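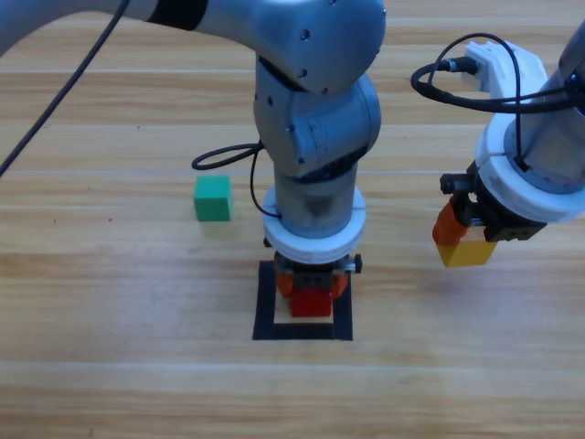
Two robot arms over a wooden tabletop.

Short Histories, Long Titles

I have bought 4 books this year that promise to tell me everything about a country in under 300 pages. I have now read 2 of them. The other 2 are on the shelf, where they make me look informed at no cost to my evenings.

The one I finished last week was a history of Belgium. Medieval Flanders gets a brisk chapter full of cloth. The revolution of 1830 starts at the opera, as it must, and is over before my tea had cooled. Then come the language laws, and the author slows down like a man who has seen a police car.

I don't blame him. My friend Jolien Van der Linden taught the subject for years and says her students could follow any war you gave them but lost the will to live at the linguistic border. She wanted more of it in the book. I wanted less, and a map.

What bothers me is the word "everything" on the jacket. A short history is one person's argument with the footnotes taken out, and I would enjoy it more if the publisher said so. Call it "Belgium: What I Think Happened." I'd pay full price, in hardcover.

Instead we get the calm voice, the timeline at the back, and a last chapter on the future that was stale by the time the glue dried. Skip that one. Read the chapter on the Congo twice, then go find a longer book, preferably by somebody who disagrees with this one. I'm told Leemans on the high street will order it if you ask nicely and don't mind waiting until the end of November.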